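**Shrinking scanned PDFs without wrecking them**

Hello again! I've spent most of June turning our old paper manuals into PDFs, and the first batch came out enormous — the Oakley handbook alone was almost 700 MB, which my email wouldn't even look at.

I'd scanned every page in full colour at the highest setting (silly me). So I went back and did the plain text pages in greyscale, kept colour for the 8 pages with diagrams, and ran the lot through Padov using its middle compression setting. The strongest one made the small print fuzzy, so I'd steer clear of that unless you only want something to skim on your phone.

Two other things worth knowing. Run the text recognition before you compress, as it has a much easier time with sharp letters. And save under a new name! I overwrote the Gudmont file and had to scan all five chapters again, with a cup of tea and some muttering.

I'm trying Inura next, mostly for its batch mode, and I'll report back. 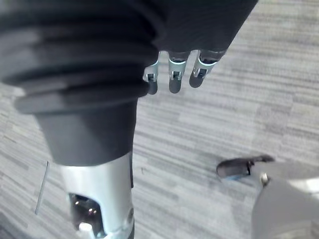
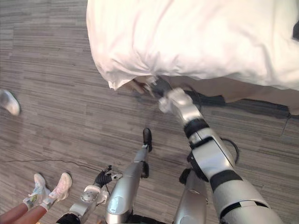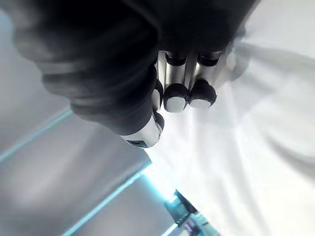

Barry Bunting wrote in to say that splitting a big PDF into chapters first works better for him, and that he only joins them up again once he's checked each one can still be searched.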